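About Ostura

Ostura is a small test lab for robot grippers, arms, wrist cameras and the controllers that tie them together. We buy or borrow hardware, bolt it to a table, give it ordinary jobs to do and write down what we find. We love this work, and we hope that shows in the reports!

We started in the back half of a print shop, with one arm and a single gripper that had been sent to us with the wrong mounting plate. The print shop is long gone (we took over their half too, and kept their very good shelving), but it left its mark on how we test. There was always paper lying around, so paper was what our first arm learned to handle, and it has been part of our routine ever since.

What we do

Most of our work is comparison. Somebody has narrowed a purchase down to 3 grippers, and the data sheets all sound the same. We mount each one on the same arm, run it through the same tasks at the same speeds, and report where they differ. Sometimes the answer is that the cheapest one is fine for what you need. We enjoy writing those reports as much as any other.

Our standard run is 100 tries per task for each gripper. For fingertips and pads we go on to 3000 closings, stopping along the way to check for wear and play. It's slow, and we wouldn't change it, as some of our most interesting results have turned up well past the point where a quick trial would have stopped.

We also compare wrist cameras. Where the camera sits matters a great deal – a bracket that gives a lovely view of the table can lose the fingertips altogether, and one that shows both fingers nicely may leave a big part of the object hidden behind them. We try several heights and angles, and we always save what the camera saw along with the arm's own record of where it was. If you're planning to train a model on the footage, those two things need to line up, and we check that they do.

Controllers are the third part of it. Here we look at delay, smoothness, how two arms behave when they have to share a small space, and how easy it is for a new person to get comfortable. We write down how long setup took as well, including the parts where we got stuck.

The Satalum tasks

Satalum is our own set of bench tasks, named after the street where we signed our first lease. It has blocks, cups, cloth, cables and a whole section on printed matter, which is the section people ask us about most. Rigid parts are pleasant to test with, and every gripper maker has a nice clip of one being picked up. A booklet is a different kind of problem. The pages bend, they slide over each other, and the edge you want to get a finger under is thinner than almost anything else on the bench. A fingertip that's great on a box can be hopeless on a page, and we have seen a very plain pair of fingers do better than some clever ones.

We use real manuals and spec sheets for this, in several languages and paper weights. Print gives us a handy check on the cameras too: small gray text and thin ruled lines tell you quickly how much detail a camera holds when it's close up, and how much goes soft once things move.

Two arms at the booklet task, then three views from the wrist:
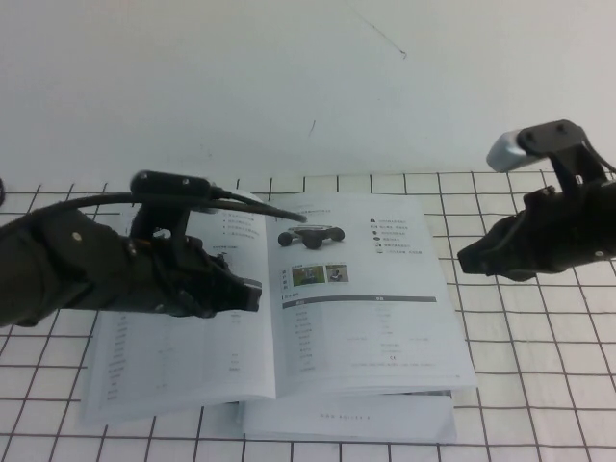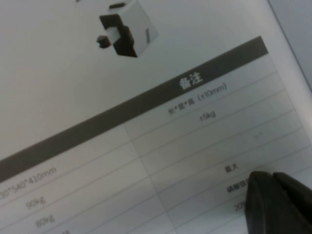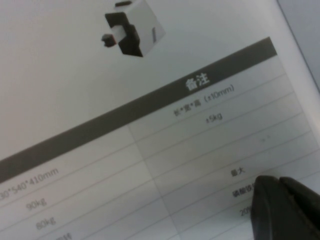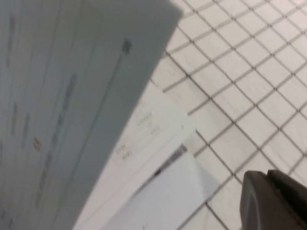

We're working on a longer version of the printed matter section now, with stapled and glued bindings treated separately. Goten, our logging software, is being updated alongside it so that every grasp can be tagged by hand as well as by rule. The first full set will cover 405 runs, and we plan to put the notes up in July, rough edges and all.

Working with us

We're happy to hear from makers, labs, schools and people building something in a garage. Tell us what you want to pick up, how often, and what happens when it gets dropped. That last part helps us more than you'd think! If you already own an arm, let us know which one, and we'll try to test on the closest match we have.

We don't take a cut on hardware sales, and makers who send us equipment see the report at the same time as everyone else. Loaned items go back when the work is done, along with any worn parts, bagged and labeled.

Visits

The lab is on the ground floor of the Abubakar Building, with the entrance on the parking lot side. Visitors are welcome in the afternoon from 2:00 until 5:00. Write first so we can have a bench free for you, and bring the object that's giving you trouble – odd shapes are especially welcome. School groups can come in the mornings by arrangement, and there's usually time for everyone to have a turn at the controls.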